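Tips from the sorting room: working alongside a robot arm

Kumudini Saha

I've worked in house clearance and small-goods sorting for longer than I care to say, most of it at Rundholm, and for the last couple of years a fair bit of the handling has been done by an arm. People keep writing in to ask what that's like and whether any of it is useful to them (a few of you are getting one at your own place, poor loves, or lucky loves, depending). So this page is a change from stain removal and drawer runners. It's all the little habits we've picked up, in no sensible order.

We rehearse nearly everything on the simulator first, with household bits and bobs on a table.
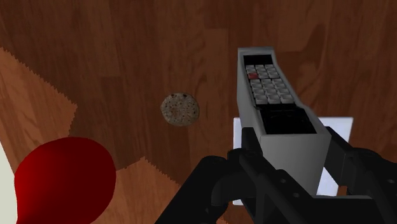
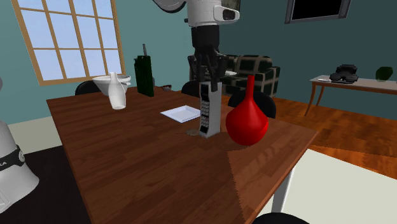 1. Practise with the awkward things

When we started we gave the arm easy stuff. Boxes, mostly, and a tin or two. Lovely, it did them all, and then the first real clearance came in and it was all remote controls and old telephones and vases with silly thin necks. Go through your own shelves and write down what really turns up. Remotes are on our list now because every house has at least three of them, and they're long and thin and people at the start always want to grab them by the wrong end. The brick-style mobile is on there too. I had one of those! Mine lived in the glovebox and weighed more than the car.

Our list had 58 things on it last time I looked. You don't need that many to begin with, but put the nasty ones in early.

2. Leave a bit of space round things

This is the tip I'd give anybody, robot or no robot. When I laid a table out by hand I used to shove everything together so I could reach it without moving my feet. An arm comes down with fingers that want room either side, and if there's a vase right up against the thing you're after, you've got a worry on your hands. Now I use a hand's width between items. I've started doing it with my own worktop at home and it's a treat, you can wipe between things without picking them all up.

3. Flat things are harder than tall things

Paper, cards, plates, anything that lies flat. A person gets a fingernail under it and thinks no more about it. We ended up with a strip of old draught excluder stuck along the back of the sorting bench, so you can slide a card up against it and the edge lifts. It cost next to nothing and it saves your own nails as well. Peel it off and replace it when it goes shiny.

For plates we keep a folded tea towel on the bench and stand the rim on it.

4. Keep food off the bench, even when it's only one biscuit

I know, I know. There's a cookie on the practice table and I've heard all the jokes, thank you. On the real bench it's a rule. Crumbs get into everything, and the pads on the fingers pick up grease and then things slip. If you do get grease on rubber pads, a drop of washing-up liquid in warm water on a cloth, wipe, then a second cloth with plain water, then leave them to dry on their own. Don't use furniture polish. Somebody at Botha did (they're our sister site) and they were chasing slippery glasses round the tray for a whole shift.

5. Batteries out first

Remotes, torches, toys, the lot. We used to do it at the end, when we were tired, and some always got missed. Now it's the first job, by a person, before anything goes near the arm. Keep two tubs, one for flat batteries and one for the ones you haven't tested yet, with proper lids. If there's white crust on the contacts, a cotton bud with a dab of vinegar shifts it, and then wipe it dry. Wear gloves, it's not nice stuff.

6. Get yourself a stool

Here's where it's really changed for us. Before the arm, I was on my feet and bending from the start of the shift to the end of it, and my back told me about it every night. Now a good part of my day is watching and checking and deciding where things go. That sounds restful and it is, for a week. Then your neck starts! Looking sideways at a screen is as bad as bending if you do it long enough. A stool with a footrest and the screen straight in front of you, at eye height, did more for me than any of the leaflets. Mine's propped on two old encyclopaedias, A to C and M to O.

7. Swap round

We change places every 69 minutes. Don't ask me why it's 69, it was an hour and then someone timed how long the trays took and that was the number. Whoever's been watching goes to wrapping, whoever's been wrapping goes to labels, and so on. I'd fight anybody who tried to take it away. When they first put the arm in at Trutov, one chap got left minding it all day as he was the one who'd been trained, and he hated it. He'd been a lovely quick packer and he missed using his hands. So train everybody, even the ones who say they'd rather not, and swap.

8. Write down the ones it gets wrong

A notebook on a string, nothing fancy. What the thing was, how it was lying, what happened. For months I was the only one filling it in and I felt like the class swot, but when the engineers from Rirkham came over they went straight to it and sat there with a cup of tea reading it like a magazine. Half of what they altered came out of that notebook. You know how things behave in your hands and they don't always, so put it in writing, with drawings if you can't think of the word. Mine are dreadful.

Pencil, by the way. Biros dry up in a cold unit.

9. Glossy things and sunny windows

Anything shiny is worth a second look from you. We've had bother with glare on glazed pots when the sun comes round in the afternoon, and an ordinary roller blind from the clearance pile sorted most of it. If you can't fit a blind, greaseproof paper on the lower panes does well enough, held on with a dab of soapy water at the corners. It comes off clean.

10. About the jobs, as you all ask

There were five of us on the bench before and there are still five of us. I can't promise it goes like that everywhere and I'd be fibbing if I said none of us lost sleep. What's different is that we get through more, something like some 2000 pieces in a good week, and the dull part is mostly not ours any more. The judging part is. Is that a nice vase or a petrol station vase, does the family want it back, should that letter be in the bin at all. I do miss the rhythm of it some days, just wrapping and chatting. We've kept one table where everything's done by hand, for the delicate boxes, and there's always a bit of a race for it in the morning.

If you're about to get one where you work, ask early who's going to be allowed to stop it. The answer wants to be everybody. And ask where the stop button will be, then go and stand where you'll be standing and see if you can reach it. I couldn't, the first time, and they moved it.

11. Small things that don't fit anywhere else

Long hair up, lanyards off, sleeves buttoned.

Put masking tape on the floor where the arm can reach to, and redo it when it gets scuffed.

A white sheet of paper under small dark bits makes them far easier for your own eyes to find, never mind anybody else's.

Empty vases before you sort them. You'd be amazed what's in there. Mostly buttons.

Next time it's back to stains, with a long bit on tea in the bottom of flasks. Keep the letters coming.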